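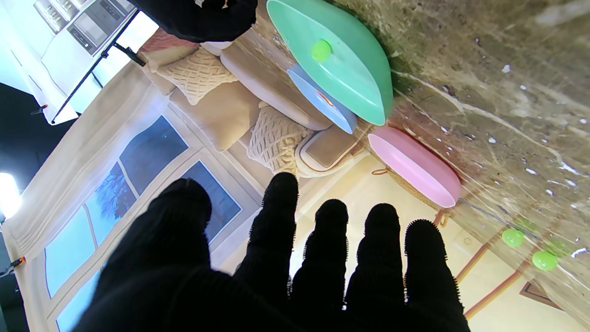 A small lime-green ball on the mint-green plate, marble tabletop.

Thread on the Dokarby reception centre and why the vote on it matters outside Dokarby. I have been reading the papers this week and most of the coverage has skipped the parts I think are important.

Background. Dokarby is a village of 280 people. Since last spring it has housed 63 asylum seekers in the old Santoro hotel, under a contract between the regional government and a private operator called Midari.

The contract runs out in April. The region wants to extend it for five years. The village council can't block that, but it has to be asked for an opinion, and the opinion goes on the record.

The council met to discuss it and the meeting ran past 11pm. I read the minutes and listened to the recording. Most of what was said was calmer than the headlines made out.

Renzo Melis, who chairs the council, opened by saying he was not going to debate whether people should be allowed to claim asylum. That is national and European law and a village has no say in it. He wanted to talk about the bus, the doctor and the school.

On the bus: it runs 3 times a day and the last one leaves Zasadar at 4.40pm. The language classes are in Zasadar and finish at 5. So people either leave class early or walk back along the main road. This was raised in the first month and the timetable is the same today.

On the doctor: the surgery is open two mornings a week, as it was before the centre opened. The region said extra hours would be paid for. The surgery says it has had no money and no letter about money.

On the school: this is the one that has gone well. It was due to lose a class and it has kept it. Ourania Antoniadis, who teaches the younger group, told the meeting she would be sorry to see the families moved on again in the middle of a school year.

There were speakers against. Åsmund Moen said the village had been told the centre was for one year, that he had accepted it on those terms, and that he now felt lied to. He got a lot of applause and I think he had a fair point. The first letter to residents does say one year.

He also said some things about the residents of the centre that I don't think were fair. The chair asked him for an example and he didn't give one. Both halves of that are in the minutes and most reports carried only one of them, depending on the paper.

The parish has been split as well. Some of the congregation run the clothing store and the Saturday lunch. Others wrote to the diocese asking it to stay out of the whole thing. They still sit in the same church.

Now the contract. Midari is paid per bed whether or not the bed is filled. There is no clause on transport, none on language teaching and none on what happens if the surgery can't cope. I looked twice.

The region's answer, from Rebecca Benedetti in the housing department, is that those services belong to other departments and can't be put in a housing contract. That may be correct on paper. It leaves the village with nobody to ring.

Other regions do this differently. Sinéad Keane wrote a good short paper on it last year. Her main finding was that local opposition hardened most where residents had been given a date and the date was then moved. The size of the centre mattered less than I had expected.

So my own view, for what it is worth. The centre should stay open. The extension should be shorter than five years, the bus should be sorted before anything is signed, and the region should say in writing that the first letter was wrong.

I know people who want it shut tomorrow will not be happy with that, and people who think any condition is a concession to the far right won't be either. I have had messages from both already.

In the end the council voted 5 to 3 to support an extension with conditions. The conditions are the later bus, the surgery money and a review every year. The region doesn't have to accept any of them.

The asylum seekers themselves were not asked to speak. Two came and sat at the back. There was no interpreter.

The region decides next month. I will add to this thread when the decision is published. If anyone has a copy of the second letter to residents, the one sent out after the summer, please message me, as I only have the first page.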